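Will a robot ever do my ironing?

I have a chair in my bedroom that hasn't been sat on in years. It holds the clothes that are too clean to wash and too worn to put away, and at the bottom of it there's a layer I no longer recognise. So when the editor asked who fancied finding out whether machines can do housework yet, my hand was up before she'd finished the sentence.

I started with the easy stuff. I already own a robot vacuum, bought in a sale, and it does a fair job of the hall. It also eats phone chargers and once spent a whole afternoon wedged under the bookcase, bleeping. My neighbours have a mower that potters round their lawn at six in the morning. Both of these work on the same principle, really: go everywhere, avoid the walls, come home when you're tired. Neither of them ever has to pick anything up.

Picking things up is where it gets hard. I spent a morning at Vorel, a small firm that packs spare parts for bathroom showers, and they've had a robot arm on the line for a good while now. It's brilliant! It lifts a plastic elbow joint, turns it, drops it in a box and goes back for the next one, 354 an hour, and never once looks out of the window. But the joints arrive the same way round every time, in a tray made for the purpose. When I asked if it could do the bubble wrap as well, I got the sort of look you'd give a toddler who wants to drive. People do the bubble wrap.

Cloth is like bubble wrap, only worse. A mug is the same shape wherever you put it, but a T-shirt is a different shape every time you let go of it. The sleeves fold under, the neck vanishes, the hem sticks to itself. You and I find the collar by feel, half asleep, with the radio on. A machine has to look for it, guess which bit is which, take hold, and then look again, because by then the whole thing has moved.

The people at Dunne, who write software for two-armed robots, told me that laundry is their favourite test for just this reason. They've got a running tally of practice goes on the wall, and when I visited it stood at 1,025 for hangers alone. I asked how many had gone well. "More than last month," was all I could get. I was allowed to try driving the arms myself for a bit (you hold a pair of handles and they copy you) and I managed to get one sock into a basket in 11 minutes. I have never respected my own fingers so much.

What I wanted after that was to see it tried somewhere that looked like a home, with a sofa in the way and things on the floor. Hence the second trip, and a very early train.

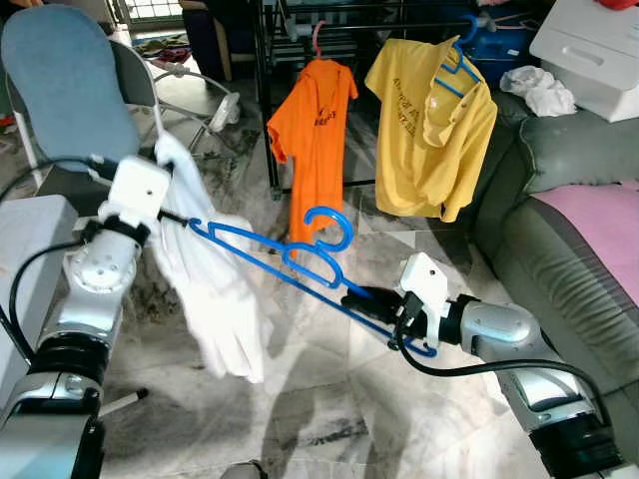

Girnum, January

Coat hangers, then. I'd never thought of putting a shirt on a hanger as a two-handed job, but of course it is, and both hands have to be doing different things. One gripper has the white garment by its upper edge, the other has the end of a blue hanger, and somehow the two have to meet. I stood by with my coat on, willing it along like a parent at sports day.

I can't pretend it's quick. The time I saved by not hanging up my own washing would have gone on watching the robot hang up its. Still, I came away more cheerful than I'd expected. A few years ago I'd have put this whole business in the same drawer as flying cars, and now I'd say it's merely slow and dear, like most things before they get good.

As for when you can have one, opinions vary. Darnaneo, who hope to rent out a home helper by the month, talk of starting with roughly 2,000 households, and wouldn't be drawn on a year or a price. They did say it would leave the ironing to you. I've asked to go on the list anyway, and in the meantime I've cleared the chair as far down as a green jumper I thought I'd left on a bus.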